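My smart heating hub wants a subscription now

2021-01-22
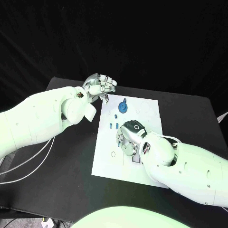

I bought the Gudside hub in July because the box said "works locally", and I believed it, which at my age I ought to be embarrassed about. Five sensors, one hub, a little flow on the old PC under the stairs to read the temperatures over MQTT and switch the boiler relay. It worked well enough that I stopped thinking about it, and that's as much praise as I'll give anything with a wireless chip in it.

Then last week the readings stopped. The sensors were fine, lights blinking away, batteries good. The hub was on the network and answered a ping. The broker was up. I restarted the flow, then the PC, then the hub, in that order and then in the opposite order, and got nothing but a connection refused on the port I'd been using for months.

The release notes, when I found them, had one line on the matter: "Local broker access has moved to Gudside Plus." Moved! As if it had packed a bag. The firmware had updated itself overnight, and I can't find a setting to stop it doing that. The app says "automatic updates: recommended" next to a switch that is greyed out.

I wrote to support and got a reply from one Waltraud Danzer, who was polite and quick, and told me that the change was made for security reasons. I asked what the security problem was. She said she'd pass the question on. I then asked why the problem goes away if I pay them every month, and I haven't heard back on that one. I don't hold it against her, she didn't write the policy, but I'd love to meet whoever did.

So what are the choices?

You can pay. The cloud version gives you the same readings by way of a server in another country, with a limit of 400 messages a day across the whole account. My five sensors get through that before lunch. You can set them to report less often, and then your heating reacts to how cold the room was a while ago.

You can roll back the firmware. There is a thread on the Trarevora forum, 23 pages of it when I last looked, where half the people say it works and the other half have a dead hub. Rosalie Rainer posted the clearest set of instructions I've seen (page nine, ignore the earlier version, she corrected it herself) and she is careful to say it depends on the board revision. Mine is the wrong revision, naturally. I opened it up to check and one of the plastic clips snapped, so it now closes with tape.

Or you can throw out the hub and talk to the sensors directly. That's where I've ended up. They use an ordinary radio protocol under all the branding, and a plain USB stick picks them up. Four paired at once. The fifth, in the back bedroom, took most of an evening and had to be carried downstairs and held next to the stick before it would say hello. It still reports its battery as 997 per cent, so I've filtered that value out in the flow and will pretend I never saw it.

If you're doing the same, give each sensor its own topic from the start. I used one topic for everything at first and sorted the messages out afterwards in a function node, and it turned into a horrible tangle of ifs. Also set the retain flag, or after a restart the boiler logic sits there with no temperature at all and, in my case, decided that meant zero. The house got very warm.

Somebody in the comments last time suggested I move to the Jerham system, which is "fully open". I had a look. The protocol is documented, yes. The documentation is behind a login, and the login page asks for a company name. I'll wait and see what that looks like in a year before I drill any more holes in the wall.

The flow is tidied up now and I'll put it online once I've taken my wifi password out of it. The hub is in a drawer, with its tape.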